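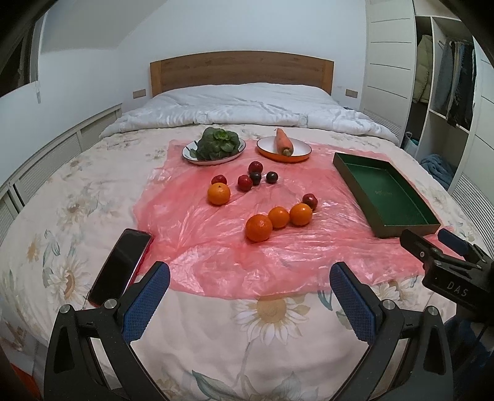 Plums, mandarins, one carrot and a head of greens, laid out on the sunflower bedspread.

The Bed Is My Other Kitchen Counter

2025-01-20

6 min read

My kitchen in Juvville has one counter, and the dish rack lives on half of it. The other half belongs to the kettle and the toaster and whatever mail I haven't opened yet. So when I get home from a big produce run I walk straight past the kitchen, spread a sheet of pink plastic over the bed and start laying out the fruit there. I've been doing it for years and I'm only now admitting it in print!

My mother would faint. She grew up in a house where you did not so much as eat a cracker in the bedroom. But a bed is a wonderful surface if you think about it (and I have thought about it a lot). It's wide, it's at a nice height if you like to kneel on a rug, and fruit doesn't bruise when it rolls around on a mattress. Drop a plum on my tile floor and you've got jam.

The plastic is the whole trick. Mine is see-through pink, crinkly as a candy wrapper, and big enough to cover the middle of the bedspread. I started with an old tablecloth and regretted it the first time a mandarin leaked on my sunflowers. That bedspread is cream with great big pale sunflowers all over it, and I love it more than is reasonable. The white duvet gets shoved up against the headboard in a heap and stays there until I'm done. It's not elegant. I don't make the bed nicely first, either, though I did once for company.

What I'm doing, when I finally get everything spread out, is sorting. I used to unpack straight into the fridge drawer, and every couple of weeks I'd find something back there that had given up and gone fuzzy. Then in December I spent a long afternoon with Yaroslav Yurchenko, who ran the produce side of Hordiienko, the grocery over in Rurnell, for longer than I've been paying rent. I went to ask him about pears. We never got to pears.

"You put it away before you look at it," he told me, and he sounded a little hurt on behalf of the fruit. "Put it where you can see it. Touch everything. Then decide."

He told me a busy week at the shop could mean 3000 mandarins, and he'd want somebody's hand on every crate. I said I usually buy a handful. He said then I had no excuse.

So I look at it. The plums get the most attention, and I like to buy two kinds together when I can, the red ones and the very dark purple ones that look almost black next to them. Don't go by color, though. A dark plum can be hard as a golf ball and a red one can be ready for lunch. I press near the stem with my thumb, very lightly, and anything that gives a little goes in the bowl for today or tomorrow. The firm ones sit out on the dresser until they soften up, and then I put them in the fridge. If you chill a plum while it's still hard it may never get good, it just goes sort of woolly inside and you end up mad at it.

Mandarins I pick up and weigh in my hand. Heavy for the size is what I want. A puffy one with a lot of air under the peel gets eaten first, usually right there, kneeling on the rug (this is how the plastic earns its keep). The rest go in the fridge if it's going to be a slow week, or in the bowl if my nephew's coming, in which case they won't last until dinner anyway.

The vegetables get plates. I don't have a deep reason for it, I just like the fruit loose and the vegetables sitting up like guests. The greens go on the white plate with the dark rim, where the leaves flop over the side a bit. Greens can't wait around with everybody else. They get rolled in a dish towel, into a bag, into the drawer, and I try to cook them within a couple of days. Most nights that means a hot pan, garlic, too much olive oil and a squeeze of mandarin if I've got one open. Try it before you make a face!

And the carrot gets the orange plate, or anyway the white one with the orange rim, which I paid 50 cents for at a church sale in Rurnell and would run back into a burning building to save. One carrot is a perfectly good amount of carrot. I live alone, and for a long time I bought the big bag anyway and composted half of it. Now I buy them one at a time and grate them over things.

Then there's the lid. I keep an old box lid, olive brown around the rim and dark green inside, and it goes at the side of the plastic. Whatever I mean to eat first goes in there, and the lid goes on top of the mail by the kettle where I can't miss it. I once bought a stacking Multex drawer set for the same job, with labels and everything, and I filled it with batteries and birthday candles inside of a week.

Cleanup is me gathering the plastic by the corners, walking it to the tub and rinsing it under the shower head. It dries over the curtain rod. The duvet comes back down, and for the rest of the evening the bedroom smells like orange peel.

I still owe you something on pears. Yaroslav says to come back when they're worth discussing.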